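Library > Textile Care Science > Part B > Chapter 4

4 Water, Fibre and Mechanical Action

Shares 31 | Comments 0

4.1 Scope of the chapter

Laundering removes soil from a textile by the combined effect of water, surfactant, temperature and mechanical work. Chapter 3 treated surfactants in isolation. The present chapter considers how fibres respond to wetting and to movement, and why two fabrics of equal mass may leave the same cycle in different condition.

Cellulosic fibres swell on wetting, chiefly across the diameter. Yarn crimp increases as a result, and the fabric shortens. Polyester absorbs little water and is dimensionally stable at domestic temperatures, but it retains oily soil. Wool is a separate case: its surface scales interlock under agitation, and the resulting felting is not reversible (section 4.5).

The Conham trials (Fakhoury and Nassar) are used throughout as a source of worked data. Cotton swatches of 200 mm by 300 mm were laundered for 34 cycles, and the change in warp length was recorded after each.

4.2 Drum geometry

In a horizontal-axis machine the load is lifted by rotation and falls under gravity. Drop height is limited by drum diameter and by the degree of filling. An overfilled drum suppresses the fall, and mechanical action declines accordingly.
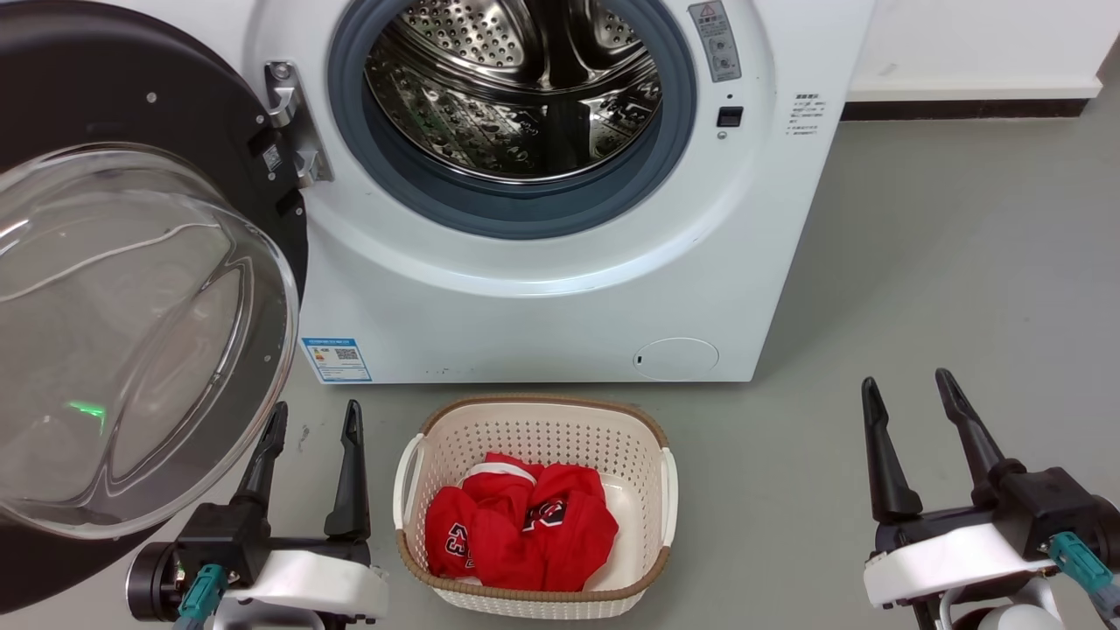 Figure 4.1 Front-loading washing machine, door open, showing the drum opening and rubber door gasket.

Drop height h is defined in section 4.3. Readers unfamiliar with rotational speed and centripetal acceleration should consult Appendix C before proceeding.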